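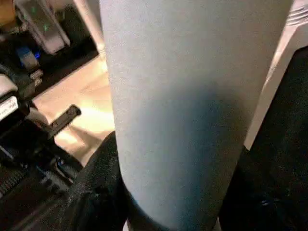 The gray tumbler, and other things I did not ask for

Last updated: July 2021

Beca has decided that the kitchen wants "editing." Her word, picked up from some woman with a website. The idea is that you take every single thing out, put it on the table, and only let it back in if you can say what it's for. I said we'd be eating off our knees for a week. She said two hours. I'm writing this at a quarter to eleven at night with the spice jars still on the windowsill, so I'll let that stand.

The gray tumbler was what started it. Tall, plain, speckled all over, and I couldn't have told you where it came from. Beca says Ajith gave it to us when he left Grarnetdale. I say Ajith never gave anybody anything. It's supposed to keep coffee hot for half a day. Who needs that? If you haven't drunk a cup of coffee in half a day you don't want it. I've had it in the cupboard over the stove behind the colander, and every time I go for the colander it comes down on me.

So I put it in the box for Draviscombe (the thrift store there takes kitchen stuff, or says it does). Beca took it out. I put it back in. She took it out again and stood it on the table and asked me what I drink out of at work. I said a mug. She said which mug. I said the one with the chip. She didn't say anything else, just went and looked for a box for the lids.

The lids are a whole other subject. We have more lids than anything to put them on. I would like someone to explain this to me. I sat and tried them one at a time on the containers, and at the end of it I had a pile with no home, and Beca said keep them in case. In case of what? A container coming back? She's very strict with other people's things and soft as butter on lids. They went in the Draviscombe box while she was on the phone with Mabli. If she reads this, I'm sorry, but not very.

Mabli did the same thing to her place in June and claims she can now find the vegetable peeler in the dark. I was over there after that for dinner and she couldn't find the corkscrew with all the lights on. I didn't bring it up. Her drawers do look nice, I'll give her that. She bought dividers. They were 90 dollars for the set, to hold forks. I asked Beca tonight whether editing was going to involve dividers and got a long silence, so I suppose there's a parcel on the way.

What did I learn? We own two potato mashers. The big pan has been scratched for years and we both thought the other one liked it. The bag of rice at the back had gone over so long ago that the date had rubbed off. The shelf paper was put down by whoever lived here before, and it peels up in one piece if you start at the left corner and go slowly, which was the only real pleasure of the evening. I wiped under it with vinegar. Then I wiped it again, as it still felt tacky, and it still does. I don't believe in vinegar the way Beca does. Dish soap tomorrow.

I did get the cupboard by the fridge finished. Plates low, bowls over them, glasses at the top where I can reach them and she can't, so she'll move those by the weekend. The baking pans are standing on end. They fell over when I shut the door. I opened it, stood them up, and shut it slower. I haven't been back to look.

Harish came by for the drill and stood around in the doorway with his hands in his pockets, saying it looked worse than before. He's right. He also picked up one of the potato mashers and asked if it was going. It was. Now he has one and we have one, and I think that's more use than the box has been so far.

The tumbler is still on the table. I filled it with hot water at four to prove a point, and I've just remembered it. I'm not opening it tonight. If it's warm I'll never hear the end of it, and if it's cold I'll have to drive it to Draviscombe.

Still to do: the drawer under the toaster, the top of the fridge, whatever is in the blue tin.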